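Fake flowers for the front hall – how long do you leave the stems?

kulap_i
Bought a heap of artificial stems from Clavel and two little vases. Everything sprawls. The long leaves take up more table than dinner does.

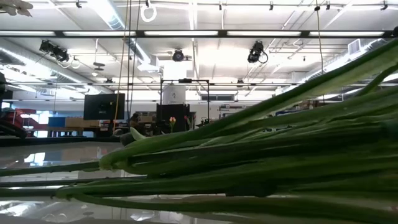
I've bent them twice and they still look like a salad that gave up. Do I cut?

odukoya41
Cut. They're plastic, they won't hold a grudge.

fadwa_l
Disagree. Fold the extra back on itself and tuck it down the neck. I've moved house with the same bunch and was glad of the length.

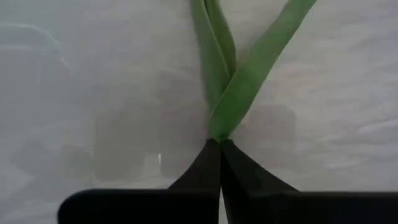
Folding also saves you hunting for wire cutters, which in my house takes until July.

odukoya41
Folding makes a lump. Small vases don't forgive lumps. 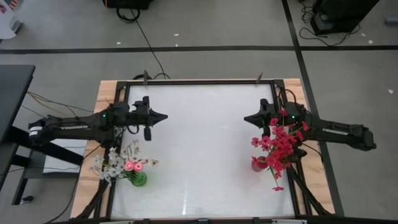 Kulap, how tall is the hall shelf? I'd keep the red bunch packed tight in the red vase and leave it alone. The white spray in the green glass is the one I'd trim, but spare the two pink ones.

kulap_i
Shelf is 9 inches. Fine, cutting the white. Fadwa, don't look.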